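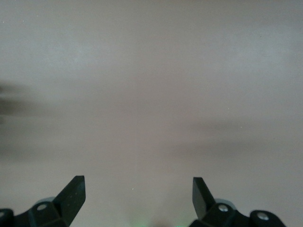
Tegan Cartwright
27 Jul 2018 · 3 min read

Right. Back room, day two. Thread for anyone else daft enough to do up a house in a heatwave.

Colour first as three of you asked. It's a Medeck matt, sort of grey, sort of pink, depends who's looking. Rowena says mushroom. Mum says plaster. I say it was on offer.

Dead flat finish, which I wanted. No shine at all. Had silk in the last place and every bump showed up when the lamp was on.

Downside of dead flat: you can't scuff it. Leant a ladder on the hall wall in January, same range, and the mark's still there. Wiping made it worse. Touching up made it worse again.

So this time, rules. No bags against it. No leaning. No "just resting" a bike.

Bits. They're the real enemy. Dust, fluff, one bristle off a cheap brush and it dries in and that's all you see for the next ten years. Pale specks on a soft colour, you find them with a torch held sideways.

Method for bits, in case it's useful: leave it till it's properly hard, fingernail first, then very fine paper wrapped round a cork. Two or three little rubs. STOP. Then a dab off the roller, not the brush.

I didn't stop, in the hall. See January.

Someone in replies says sugar soap first. Yes. Did that. Did the Berkier stuff in the yellow tub then rinsed twice becuase it leaves a film if you don't.

Paid £128 for the lot, paint, sleeves, tape, tray liners. Thought that was steep until Pietrzak quoted me 850 to do the room, and that was without the ceiling. Nice bloke. Still no.

Also no to the woman on the Carncombe group who wants me to rip it back to brick. 4,000 members and they all want brick.

Rowena Ignacio came over at lunch with sausage rolls and opinions. Her opinion is the skirting should be the same colour as everything else. I'd already bought white. We're not speaking (we are).

Oh and shadows. Check it morning AND evening before you decide you hate it. Last night I was convinced there was a darker band going across and nearly opened another tin. Came down at seven, gone. Just the light.

Waited the full 30 minutes on the tape this time then pulled it back on itself, slowly. Clean line except behind the radiator. Nobody looks behind radiators.

To whoever asked about smell: hardly any. Windows open all night, one moth.

Next up is shelves, if I can bring myself to put a drill anywhere near it. Might just own fewer books.

Going for chips. Will anser the rest later, pls stop sending me brick.

46 comments · 19 shares

Contact · © 2018 Tegan Cartwright · Back to top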